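Brirnetti to Open Second Office Supply Store in Saltemdale

SALTEMDALE, March 27, 2026 – Brirnetti will open its second Saltemdale store in July, in the former Gaber building on Flukberg Road. The store will sell office furniture, paper and storage goods, and will employ 14 people.

The building has been vacant for two years. Work on the roof is finished, and new wiring goes in next month. 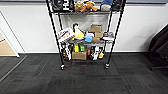 A wire shelving unit on casters.

The new location will have 244 parking spaces – 200 of them shared with the Flukberg bus stop. Business customers will be able to pick up orders from a side entrance starting at 7 a.m.

Hiring begins in May. Applications will be accepted at the current store and on the Brirnetti website. The current store will keep its regular hours.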